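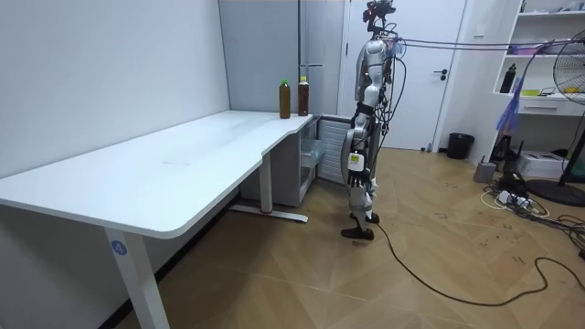 According to Jianguo Tang, in a reply on the older thread about creaky stairs, gaps in a parquet floor should be left alone until spring, and I have been turning that over in my mind ever since. Ours opened up in December, right after the heat came on, and there are three places near the desk where I can slide a fingernail between the blocks. The floor was laid long before we moved to Daltullow, so I have no idea what is under it or what it was finished with. My husband wants to run filler into everything this weekend and be done with it. I would love to wait, but crumbs and grit get in there, and I do worry about chair wheels making it worse. Has anyone waited it out? And is there something gentle I can clean with in the meantime?
Sena Opoku
April 29, 2023
Home & Garden > Floors > Wood and parquet
11 shares

Jianguo Tang
Hello Sena, and thank you for reading that old thread, it was a long one! I stand by it. Wood shrinks when the air in the house is dry and swells again when it is damp, and if you pack the gaps while they are wide, the blocks have nowhere to go in summer. I did exactly that in our first apartment in Parville and ended up with a ridge by the balcony door that caught every sock in the family. Give it until the humid weather has settled in, then look again. Anything still open at that point can be filled, and I would try a small patch in a corner first to see how the color dries.

For cleaning, use the soft brush on the vacuum, then a cloth wrung out until it hardly feels damp. Please keep the steam mop away from it. A mat under the desk chair is money well spent — mine has been down for years and the floor beneath it still looks lovely.

Press gently on the blocks next to the gaps, too. If one rocks or clicks, the glue has probably let go, and waiting won't cure that. Lift it, scrape off the old glue, and set it back with proper wood flooring adhesive and something heavy on top overnight.

butska_mom
just fill it, we did ours and it was fine. sand it with 90 grit after

Tessier
Be a little careful with that last suggestion, it is coarse paper and will take the finish right off the blocks on either side. Also, if the old glue is black, stop and get it tested before you scrape or sand, because some of the old black adhesives contain asbestos. My aunt's did.

3 comments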